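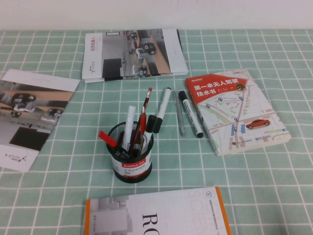
# Fallora Reading and Sign-In Tables: Interim Report

Report date: June 6, 2021
Prepared for: Feng program office
Reporting line: Front-of-house supplies and print

## 1. Status

The sign-in table at Fallora is set up to the layout agreed in the work plan. The second table, at the Lirano site, is on hold pending delivery of its cloth. Spending is within budget and no change to the grant terms is requested.

## 2. Table layout

The Fallora table carries the mint-green cloth with the white grid. The grid gives staff a reference for resetting items at the end of the day. Current placement:

- Brochures: stacked at the back, slightly fanned, so that single copies can be picked up. The top copy has the grayscale cover with small wheeled robots. A further brochure, marked AGILE X, is at the left edge.
- Pens and markers: one round black wire-mesh holder, COMIX label, in the center. It holds both pens and markers.
- Loose writing tools: laid to the right of the holder, spaced apart and pointing toward the back.
- Reading copy: one paperback, flat, on the right.

The plan called for a separate tray for whiteboard markers. This has not been bought. Markers and pens share the holder for now, and visitors have signed the paper register with a marker on 13 occasions. The ink goes through to the next page. A tray or a second holder is the preferred fix and can be met from the existing supplies line.

## 3. Print stock

Opening stock was 700 brochures across all titles. Stock in the cabinet at the last check was 81. Reorder level is set at 100, so an order has been placed with Proteck. Delivery is quoted at 17 working days. The table stack will be kept thin until then and refilled from the cabinet each morning.

## 4. Issues

1. The cloth moves when the stack is lifted. Clips were tried and removed; they caught on sleeves. Non-slip underlay to be tested next.
2. Caps left off markers. Dried markers are replaced from stock and logged under consumables.
3. Lirano cloth on back order. The supplier has offered a plain gray substitute. Not accepted, as the reset procedure depends on the grid.

## 5. Next period

- Buy marker tray or second holder.
- Receive and shelve the Proteck order.
- Set up the Lirano table to the same layout.
- Recount all titles before the final report in October.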